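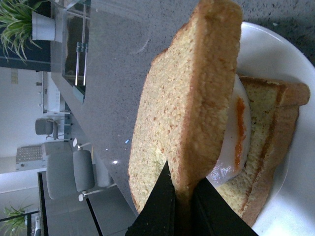 June
by Svenja Oltmanns

Hi all,

quick one before the room gets locked. Replying to Itsuki's questions below, the rest is for whoever is on shift next.

Itsuki Sasaki wrote:
> Have read the task sheet for Camcombe twice now and still not sure what
> the start position is meant to be. Does the top slice begin on the board
> or half off it? My script has it fully on and the grasp fails nearly
> every time, fingers just skid along the crust.
> Also, does the tray count as an obstacle or is it only there to look at?
> And how many runs do we need before the deadline? Woo said 500 but I
> thought that was last year.
> Itsuki

Right. Start position first. Half off. Bottom slice and egg on the plate, top slice on the right of the board with its end sticking out past the edge, so there is something to get a finger under. Don't push it back on to make it look neat, I know it's tempting. Egg can hang over the crust a bit, the rules don't care. 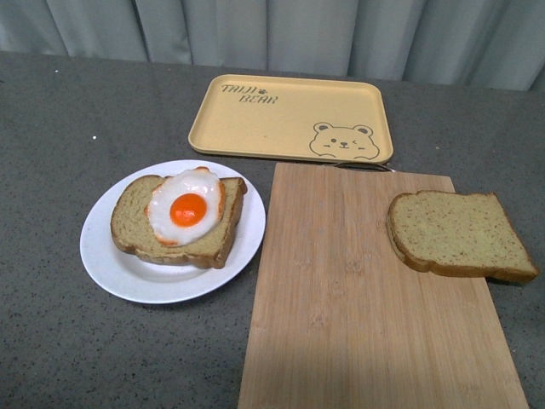
Start layout. Copy this one please, plate on the left, tray at the back.

The tray: leave it where it is. It isn't scored, but if the arm knocks it the run is void, so for planning treat it as an obstacle. Hunik has the dimensions in the shared sheet (second tab, the first one is out of date, will delete when I get a minute).

Grasp. Itsuki, I think your approach is too flat. Come in from the right, at the overhang, and go slow for the last bit. The old Gallumance code had a fixed closing width which was fine for the foam blocks but hopeless for bread, so please pull the new branch before you change anything. I lost most of an afternoon to that and I'd rather you didnt.

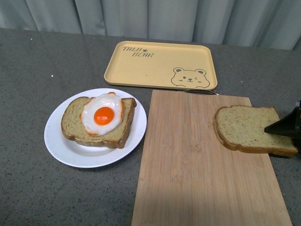 Gripper at the right-hand slice, tip on the bread.

Numbers: 500 was last year, Woo is thinking of the old rules. This year it's 30 logged runs per team and they want the failures left in. We have 19. So that's 11 to go, and the void ones don't count, sorry. Three people on the rota, should be doable if everyone takes a couple of evenings.

Scoring is the same as on the handout. Slice has to end up on the egg, and the judges look at it from the top. Partial marks for a clean lift even if the placing goes wrong, so if it's going badly at least get the lift logged properly!! Last time we had good lifts and no timestamps and got nothing for them.

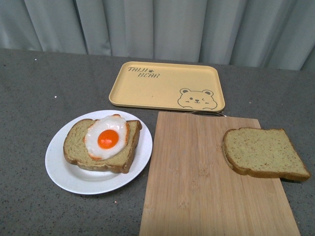 Reset between runs is the bit that's eating our time. Please do it by the layout and not from memory. Plate angle matters more than you'd think, if the bottom slice is turned even a bit the placing step goes off to one side and then we spend ages blaming the camera calibration. Bread diagonal, long side going up to the right. If you do bump the board, put it back close to the plate but not under it.

Still open:
- placing height, currently a guess, Woo to look at
- log file names, can we PLEASE agree on one format
- who is taking the laptop to Camcombe, mine has a dodgy charger
- write-up, two pages, not started

Itsuki if you can send me your script tonight I'll run it againt the new branch in the morning and tell you where it falls over. Anyone else stuck, just reply to the list, I'm not checking the chat this week.

Got to go, they're turning the lights off

Svenja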